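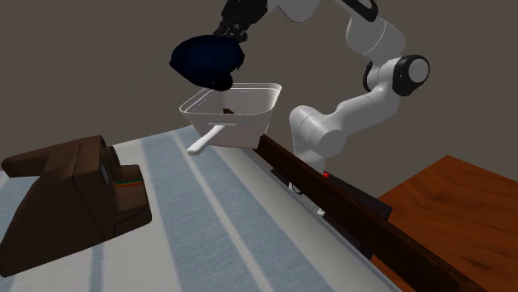
The last wool shop in Nallmont closed in August, and the town's knitters now take the bus to Falness, where the mill still spins its own yarn. The fare is 3 pounds each way. A ball of the plain navy costs 5 pounds and makes one hat, with a little left over for mending.

Falness had 736 mill workers at its height. The spinning shed is now run by a small firm called Jibrin, which sells most of its yarn by post – 600 parcels went out last month – and keeps a counter open in the mornings.

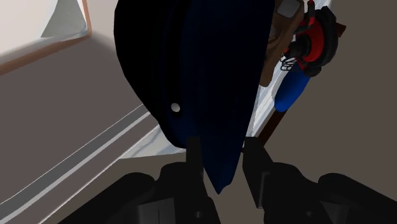 One regular customer would like it to open later, as the first bus from Nallmont gets in just before noon and the shutters are often coming down by then. Jibrin says it will try afternoons in the new year. Until then, orders left at the Flemik tea room next door are put aside and can be picked up until closing time.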